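Kallmont Building Notes
7 Aug 2025

Cables, small tables and bread

The main floor has been getting a slow reset since January, and it is far enough along to report on. Most of the work has gone into two things that people kept bringing up: the cables inside the white enclosure, and the lack of any spare surface to put things down on.

The cables first. They used to leave the enclosure wherever there was a gap, and anyone moving a stand or a lamp had to follow each one back by hand. They are now run together along the floor, side by side and in one direction. We went with beige and gray so they can be told apart from the black leads that belong to tenants. Rivau supplied 82 ties and we have 21 left in the drawer under the sign-out sheet. Please use those before buying more.

The light panel on the wall stays where it is. Moving it was discussed, but the next good spot would put glare on the screen. Phones go in the clip holder, not flat on the floor of the enclosure, where they slide under the cables and get left behind.

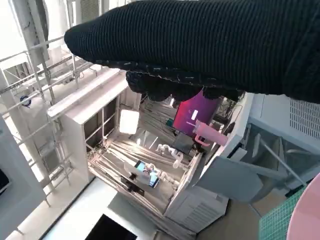

Inside the enclosure, with the cables laid in parallel and a phone in the clip.

Small items are still a problem. Things with handles, loose lids and anything that fits in a palm tend to collect in front of the screen and stay there. If you bring it in, take it out at the end of your booking. Items left for more than six days go in the box by the stairs, and the box is cleared when it is full.

Now the tables. The long bench from the old Drideo unit was too wide for the space and has gone into storage. In its place we are using small square tables that one person can carry. They stand directly on the concrete, which is not level everywhere, so check for rocking before you put down anything with liquid in it.

Each table gets a green cutting mat as a cover. The mats are easy to wipe and don't slide much, and the printed grid is handy for putting things back in the same spot. One request - please don't cut on a mat that is being used for food. Old blade lines hold crumbs, and we would like to keep at least one mat for the kitchen things.

Those kitchen things are the big pink bowl with the white rim, the boards and whatever bread is around. Psarras Bakery drops off rolls and buns in the morning, usually a mix of the long toasted kind and the plain round ones. Bread can go straight on a clean mat for a short while. It should be in the bread bin by the end of the day, and the bowl should be washed and back on its shelf. 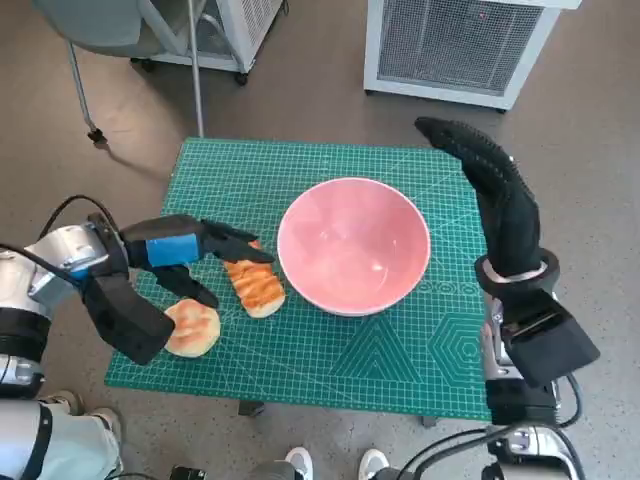
One reader asked whether the bowl could be swapped for something smaller, as it takes up the middle of the table and leaves the bread pushed to the side. She also pointed out that it doesn't fit in the sink with anything else.

Both are fair points. We have a smaller bowl on order and will keep the large one for days when the bread delivery is bigger. Until then, put the large bowl on the floor shelf when you need the full table.

A new mat costs 77 cents more than it did last time, so the replacements will be bought two at a time. If yours is curling at the corners, leave a note on the sign-out sheet with the table number.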